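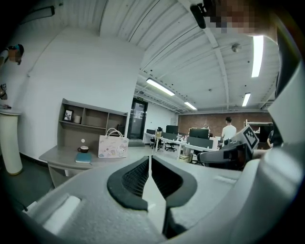

Zundstead Municipal Library Catalogue Extract: README
Kavitha Chacko, Collections Data, Zundstead
February

Scope

The extract contains 296 bibliographic records from the local history collection, formerly catalogued on cards at the Piltwood branch. Authority headings follow the Heltgate list. Colour plates are recorded in the physical description field only.

Files

records.csv: one row per title
subjects.csv: one row per heading, joined on record_id
notes.txt: transcribed card annotations, 123 entries

Conventions

Text is UTF-8. Empty fields are left blank and must not be read as zero. Uncertain publication years carry a trailing question mark. Six records share a call number with another title and have been retained as found. Spelling in transcribed notes has not been normalised.

Known issues

The Dogbe pamphlet series is catalogued at series level in version 1 and at item level in version 2. Users combining the versions should remove the series record.

Licence

The extract may be reused with acknowledgement of the library. Corrections should cite the record_id.

Comments

marg_t: Is the parish map index included? I can't find it in subjects.csv.

K. Chacko: Maps are catalogued separately and are outside the scope of this extract.

oldfiles: The question marks break my year sort. Stripped them into their own column and it loads fine.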